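Idalina Barreto puts the kettle on before she talks about her robot, and I get the feeling she does this for every visitor to Bromovham. She has looked after the Panda cell there for long enough to speak of it the way other people speak of an old car.

"Everyone wants to hear about the clever bits," she says, laughing, "and I'm afraid most of my day goes on the fingers!" Every 100 picks she sends the arm to its rest pose, checks that both fingers close evenly, and writes the result in a ruled notebook (she is up to entry 631, in very neat pencil). 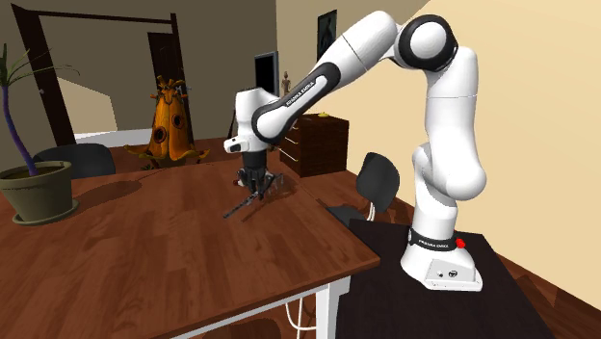 The Panda over the table in the simulated room, gripper down near the tabletop.

Changes are tried in the simulated room first, and she is fond of that room, plant and all. "I bring the gripper down over the table and go slowly, slowly, and I look at how much space the fingers have. If I've set the tool length wrong, I'd far sooner find out there."

It was Ji-hoon Ryu who taught her to save the old settings before touching anything, after a long evening in March when the two of them had to type the lot back in by hand. "We had biscuits, at least," she says, and goes off to find me some.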